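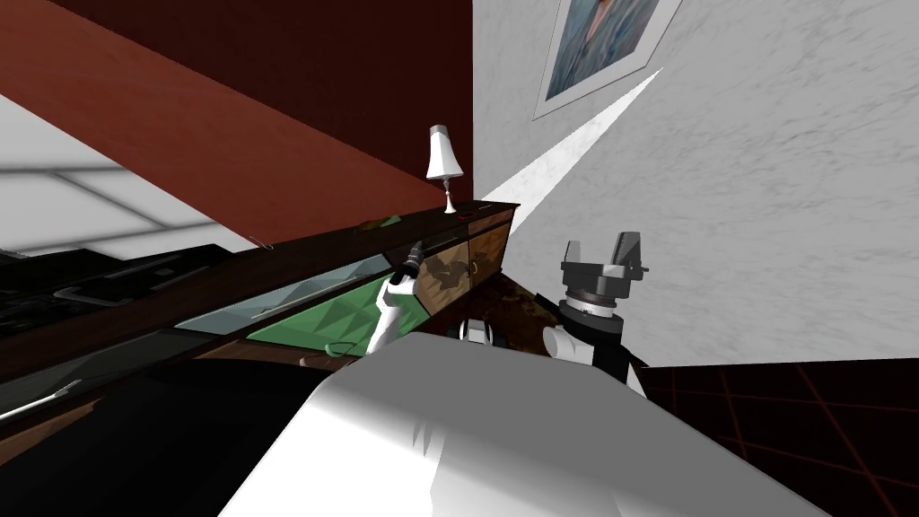 Furniture Hire -- Frequently Asked Questions

Narkance Furniture Hire, Prududthorpe
Page last updated 7 May 2026

If your question isn't covered, ring the showroom or use the enquiry form. For anything to do with an existing hire, please have your agreement number handy. It's printed at the top of every invoice and on the delivery docket.

HIRING

Who can hire from you?

Anyone over 18 with photo ID and an address in our delivery area. Most of our customers are between homes, on a work contract, or selling a house. We also supply real estate agents, serviced apartments and a few offices. Business customers need an ABN and should ask for the trade agreement, which has different payment terms.

What is the minimum hire period?

Four weeks for individual pieces and for packages. Sale styling is quoted separately and normally runs for six weeks. If you need furniture for a single event, we can't help, but a party hire company will have tables and chairs by the day.

What comes in a package?

The Gredetti package covers a lounge and dining area: sofa, armchair, coffee table, lamp, dining table, chairs and sideboard. The Iglesias package has all of that plus a bedroom with bed, mattress, bedside tables and a chest of drawers. Rugs, artwork and mirrors are extras for both. Neither package includes whitegoods, linen or kitchenware.

Can I swap pieces within a package?

Yes, for anything in the same price band. The bands are marked on the showroom tags and in the catalogue. You can also leave a piece out, although the package price stays the same.

Can I see the furniture first?

Yes. The showroom has at least one of most current pieces on the floor. Older stock is kept in the warehouse, and we can bring a piece across if you give us two working days. Bring your room measurements and, if you have one, a floor plan.

Is the furniture new?

Some of it is, but most has been hired before. Everything is inspected between hires and cleaned. Small marks on legs and undersides are normal and are noted on your condition sheet. If you would prefer new stock only, tell us when you book and we'll quote for it.

PRICES AND PAYMENT

How much does it cost?

A single piece starts at $55 for four weeks. The Iglesias package for a two-bedroom unit is $2,951 for the first 12 weeks, with a lower weekly rate after that. Prices include GST. Delivery is charged separately.

Is there a bond?

Yes. The bond is worked out on the replacement value of what you're hiring and is shown on your quote before you sign. It is returned to the account it was paid from within ten working days of pick-up, less any charges listed on the final condition sheet.

How do I pay?

Card or bank transfer. The first four weeks and the bond are due before delivery, and we can't load the truck until they've cleared. After that, payments come out every four weeks on the same date. We don't take cash or cheques.

What if a payment fails?

We'll send a text message and try again after three business days. If the second attempt fails, a late fee is added and the accounts office will call you. If you know a payment will be a problem, talk to us beforehand. We can usually move the date once in a hire without any fee.
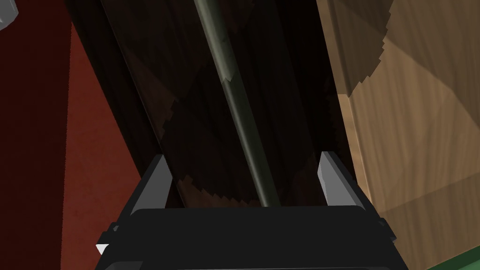
Can my employer pay?

Yes, with a purchase order or a signed letter on company letterhead. The hire agreement still needs the name of the person living at the address, and that person has to be there to sign for delivery.

Can I buy the furniture at the end?

Often, yes. Ask for a buy-out price at least two weeks before your hire ends. Half of what you've paid in hire fees comes off the listed price, up to the limit in your agreement. Mattresses can be bought but not returned afterwards. Rugs are sold as they are.

DELIVERY AND PICK-UP

Where do you deliver?

Prududthorpe and the surrounding suburbs are covered by our own trucks at a flat fee of $121 each way. Further out, we use a carrier and pass on the quote. We don't deliver interstate.

When will it arrive?

Deliveries run on weekdays. You'll be given a morning or afternoon window the afternoon before, and the driver will ring when the truck is leaving the previous address. We don't offer set times except for buildings that need the lift booked.

My building has a lift booking system. Who arranges it?

You do, through your strata or building manager. Send us the booking confirmation and any site rules, including the loading dock height. If the lift isn't available when the truck gets there and we have to come back, a second delivery fee applies.

Will everything fit through the door?

Please measure the front door, the hallway, any turns in the stairs and the lift. Our longest sideboards and the three-seater sofas are the pieces most likely to cause trouble. Product dimensions are in the catalogue, with the height shown last. Legs come off most sofas. They don't come off the sideboards.

The crew won't lift furniture over balconies or fences, or take a door off its hinges. If a piece can't be brought in safely, they'll take it back and we'll swap it for something smaller or remove it from your hire.

Do you set everything up?

The crew places furniture in the rooms you nominate, assembles beds and tables, and takes away the packaging. They don't move your own furniture, hang pictures or connect anything other than plugging in a lamp. Please have the rooms clear before they arrive.

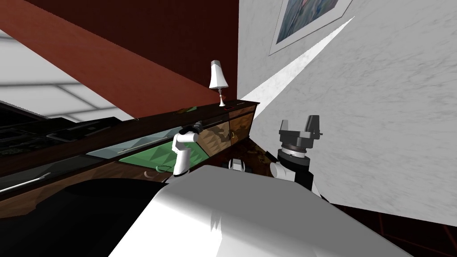

Can someone else sign for it?

Yes, if they're over 18 and you've given us their name beforehand. They'll be asked to check the condition sheet on your behalf, so choose someone who'll take the time to look.

What happens at pick-up?

Give us at least seven days' notice. Empty all drawers and cupboards and strip the bed. Leave assembled furniture assembled -- the crew has the right tools for it and knows where the fittings go. You can be present for the final check or have the sheet emailed to you.

Can I extend?

Yes, nearly always. Let us know a week before the end date. March is our busiest month for styled homes, so an extension that runs through it may need a change of pieces if yours are already promised elsewhere.

What if I finish early?

You can return everything at any time after the first four weeks. Package hires are then recalculated at the standard rate for the weeks you used, and any difference comes out of the bond or is refunded.

LOOKING AFTER THE FURNITURE

What counts as fair wear?

Light surface scratches, flattened cushions, slight fading and loose handles. Burns, stains that don't come out, chew marks, broken glass and water rings are charged as damage. The charge is either the cost of repair or, if it can't be repaired, the depreciated value of the piece. We don't charge replacement value for older stock.

How should I clean timber?

Use a soft cloth, barely damp, and follow the grain. Skip spray polish, which builds up and has to be stripped off before the next hire. Use coasters and felt pads under lamps, vases and anything with a rough base. Keep timber pieces away from heaters and out of strong afternoon sun where you can.

And glass doors?

Spray the cleaner onto the cloth and wipe. Liquid sprayed directly onto a glass-fronted cabinet runs down into the frame and swells the timber.

What about marble and other stone?

Wipe spills straight away, especially wine, citrus, vinegar and coffee. Acid etches marble and leaves a dull patch, even on a sealed top. Clean with warm water and a pH-neutral soap, then dry it. Don't use bathroom cleaner, cream cleanser or vinegar, and don't sit or stand on a stone top. Moving one needs two people and the crew will do it for a call-out fee.

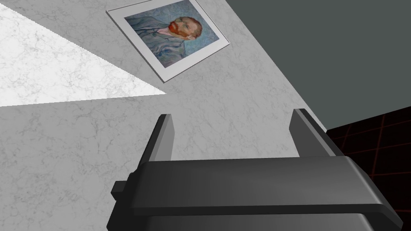 Marble in pale grey and white

Do I have to tell you about damage?

Yes, as soon as you can. Many marks can be treated if we get to them early. Please don't try a repair yourself, and in particular don't use furniture markers or superglue.

Are pets allowed?

Yes, with a pet surcharge on fabric seating. Leather pieces aren't available to homes with cats.

Is the furniture insured?

Your agreement includes cover for fire and storm. It doesn't include theft from an unlocked property, accidental damage or flood. Many contents policies will cover hired furniture if you notify the insurer, so check your policy wording or ring them.

SALE STYLING

How does it work?

Our stylist visits the house, measures up and sends a room-by-room plan with a fixed price. You get one round of changes. The crew installs everything in a day for most homes, and the photographer should be booked for the following day or later.

Can you use some of my own furniture?

Yes, and it brings the price down. The stylist will mark what stays and what should go into storage. We don't provide storage.

Can we live in the house while it's styled?

Yes. The beds can be slept in with your own linen. Please leave the display cushions and throws off them at night.

CONTACT

Who do I speak to about a complaint?

Start with the showroom. If it isn't sorted out within five working days, write to Visitación Bravo, customer accounts manager, at the showroom address or through the enquiry form. Include your agreement number and photos if they help. You'll get a written reply.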